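Chapter 6
Launching a Product Line: Announcement, Timing and First Orders

Before reading this chapter you should be familiar with unit cost and contribution (Chapter 3) and with the forms of trading described in Chapter 4. The worked case at the end of the chapter uses the cash-flow layout from Chapter 5.

6.1 What is meant by a launch

In everyday speech a launch is an event: a party, a press notice, a stall at a fair. In this book the term has a wider meaning. A launch is the period that begins when a firm first commits money to telling the public about a product and ends when the first full order cycle has been delivered and paid for. The event, if there is one, falls somewhere inside that period and is often a small part of its cost.

The wider definition matters for accounting. A small firm that treats the launch as a single day will tend to record the cost of the day and nothing else. Samples sent out in advance, photographs taken and not used, staff time spent answering enquiries and the discount offered to early buyers are then spread across other headings, and the firm cannot say afterwards what the launch cost.

We divide the launch period into two phases. The announcement phase runs from the first public statement to the opening of sales. The fulfilment phase runs from the opening of sales to the end of the first order cycle. The two may overlap where advance orders are taken.

6.2 The announcement

An announcement has to state what is being sold, by whom, from what date and where it can be obtained. Many announcements written by small firms omit one of these, most often the last. The writer knows the answer and assumes that the reader does too.

Announcements are commonly tied to an occasion that has no direct connection with the product, such as an anniversary, a local festival or the birthday of the founder. The occasion gives editors a reason to print the notice on a particular date. It also fixes that date, and a fixed date removes the firm's freedom to delay if stock is late. The firm should therefore confirm its delivery schedule with the supplier in writing before the occasion is named in public.

Consider Banmont, a maker of canvas bags and aprons with two full-time staff. Banmont announced a new range in March 2023 to mark its move to larger premises. The notice was carried by one regional paper and by several trade newsletters. Enquiries arrived within days, but the lining fabric supplied by Juvton had not been cut, and sales could not open until June. By then 54 people had asked to be told when the range was ready. Only six of them placed an order.

The figures do not show that the announcement was a mistake. They show that interest raised in the announcement phase declines when the fulfilment phase is postponed, and that a list of enquiries should not be entered in a forecast as though it were a list of orders.

6.3 Setting the size of the first order

The first order placed with a supplier is usually governed by three quantities: the supplier's minimum, the storage space available, and the number of units the firm expects to sell in the first cycle. Where the minimum exceeds expected sales, the firm must either hold the surplus or negotiate.
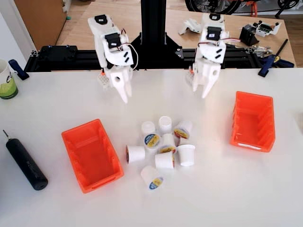
Suppose that the minimum is 100 units and that expected sales are lower. The surplus ties up cash until it is sold, and the charge for that cash should be added to the cost of the launch. If the surplus is likely to date, as with seasonal clothing, part of its value should also be written down at the end of the cycle. A smaller order at a higher unit price may then be the cheaper course. The comparison is set out in Table 6.1.

Some suppliers will accept a split delivery, in which the full quantity is ordered but released and invoiced in two parts. Pandey, a printing firm, offers this arrangement to new customers on condition that the second part is taken within the same financial year. The buyer gains time but carries the same total commitment, and this should be disclosed to any lender.

6.4 Worked case: Flonerora

Flonerora sells scented candles through its own website and through independent gift shops. Its owner plans to add a line of room sprays and to announce it at a weekend course for retailers. The course has its own income and its own costs. The first task is to decide which of the shared costs, including hall hire and printed material, belong to the launch and which belong to the course.

Read the opening balances below and prepare a cash-flow statement for the announcement phase only. Treat deposits received for advance orders as a liability until the goods are sent.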